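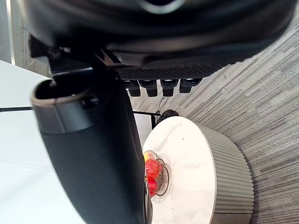
The Second Finger

Bienvenido Padilla came to the Evinmont apartment with a tool roll, a folding stool and a printed page from Oltard that said the arm was healthy. He did not believe the page. He had repaired elevators for many years before he repaired arms, and in both professions he had met healthy machines that did not move.

"It drops things," said Virgilio Castillo, who had opened the door. "Not always. It takes the fruit very nicely, it goes up, and then it forgets."

"Which fruit?"

"Is it important?"

"For me, yes."

Virgilio thought about it. "The round ones. The banana it holds like a mother."

Padilla put his stool on the gray carpet and sat down. First he did nothing. He had learned this from his old chief at the elevator company, who used to stand ten minutes in front of a stopped car with his hands in his pockets. The customers hated it. Padilla looked at the arm, and he listened to the small fan inside it, and then he asked Virgilio to make it close.

The gripper closed. It opened and closed again. On the third time there was a sound, very small, like a fingernail on a plate.

"You heard?"

"No," said Virgilio.

"Again, please."

Virgilio pressed the key again. He was a tall man and he had to bend to the keyboard, and he kept one hand on his back while he did it. This time he heard it too. His face became worried, as if the sound had been made by a person.

"Is it the motor?"

"I hope no. If it is the motor, I must send it to Isance, and you will see it again in May."

Padilla switched off the power and waited until the fan was quiet. He took the finger between his thumb and two of his own fingers and moved it gently, side to side. It should not move this way. It moved a little, less than the thickness of a coin, but he felt it come to the end and stop. He did the same with the other finger, and that one was firm.

"Come here," he said. "Give me your hand."

Virgilio gave it. Padilla put it on the finger and let him feel.

"It is loose," said Virgilio.

"The pin is tired. When it holds something long, the fruit touches in many places and the finger cannot turn. When it holds a ball, the ball pushes only in one place, and the finger goes away from it."

"The page says it is healthy."

"The page asks the motor. The motor is healthy." He was already opening the tool roll. "How many times does it close in one day?"

"I don't know. There is a counter."

The counter said 1,220 since the last service. Padilla wrote this in his notebook, with the date, 12/7/25, and under it the word pin. It was a low number. A good pin should live much longer, and he wondered who had put this one in. Then he found his own signature on the service sticker, and he did not say anything for a while.

He pushed the old pin out with a brass rod. On one side it was polished bright. He had in his bag 2 pins of the same size, one from Oltard and one from Poduval, which was harder and cost more. He chose the Poduval. He put grease on it, only a little, and turned the screw until he felt it refuse – then a very small bit more.

"Will you write that it was the pin?" asked Virgilio.

"What else can I write?"

"You could write wear. Usual wear."

Padilla cleaned the brass rod with a cloth, longer than it needed. Castillo was a kind man. He had seen the sticker too, probably weeks ago.

"I will write that I did not check the play last time," he said. "It is only one line more."

He gave the power back. The fan began. He moved the finger to the home position, set the zero again, and made the gripper close on a wooden ball which he carried in his pocket for this purpose. The arm lifted the ball as high as Virgilio's shoulder and stayed there. Both men looked at it. Down in the street a truck was going backward, with its slow signal, and they waited until that was finished also.

"How long do we look?" asked Virgilio.

"Until I am bored," said Padilla. "Do you have coffee?"

Virgilio went to the kitchen. Padilla stayed on his stool, with one hand open below the ball.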